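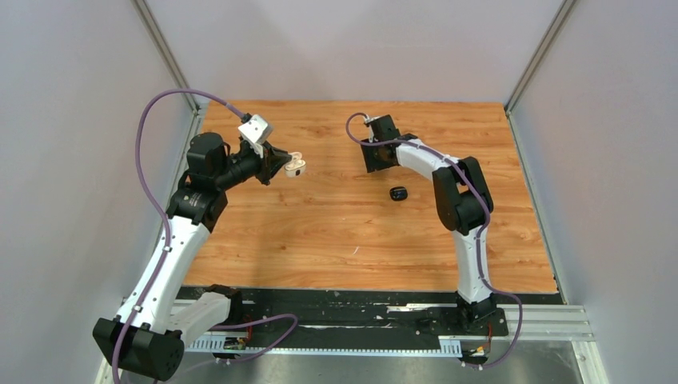 25th February: first proper night with the choir

I did it! I went to choir! After all that dithering since November I finally walked up the hill to the old hall at Trurkildale, sat in the car for a bit feeling sick, and then Moushumi Mollah knocked on the window and that was the end of my chance to drive home. She had a thermos under one arm and a folder that looked like it had been through a flood. "Alto or don't know?" she said. Don't know, I said. "Alto," she said, and in we went.

I can't get over how loud it is from the inside. I've only ever heard choirs from the back of a church, where it all arrives mixed together, and standing in the middle of one is a completely different thing (Mirsad Softić was right behind me on bass and I could feel him in my ribs). We warmed up with sirens and lip trills and I was too busy laughing to be embarrassed. Then straight into the sheet music, which I can't read, though I can see when it goes up and when it goes down and that got me further than I'd feared.

Three songs tonight. The first was a round, very old, very plain, and we went over it until the echo started coming back off the roof at just the right moment. The second was a harvest song that Krum Trajkovski learned from his grandmother. He taught us the words a line at a time and was very patient about our vowels. There's a clash in the middle of it, two notes right up against each other, and the altos have the lower one. Hold your nerve, Krum kept saying, don't slide off it. I slid off it every single time but the last. When we held it, the whole row got goosebumps, I swear. I want to live inside that chord.

The third was a sea song and I have no memory of it at all except that I came in early. Loudly.

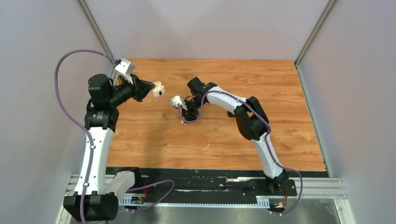

Later, can't sleep

Still humming. I've had toast and a bath and I'm still humming. The neighbours must love me.

Things to remember before next time: bring a pencil (everyone else had one), water, a warmer jumper, my own folder in my favourite colour. Ask Mirsad about the lift to Prekau, where there's a singing day with more than 200 people coming, and Moushumi reckons beginners are welcome. Imagine Krum's chord with that many! Mum will want to come and listen, so I'll ring her in the morning.

Also must practise the low line. I tried it on the piano with one finger and it's only six notes, over and over, so there's no excuse. It's the top line that drags me off. I might get Masaru to sing the tune at me while I do the dishes. He says he can't sing, but he's been whistling the round ever since I got home and he has it nearly perfect, the sneak.

Right, lights out. Harvest song again in my head, second verse, and I'm holding the low note.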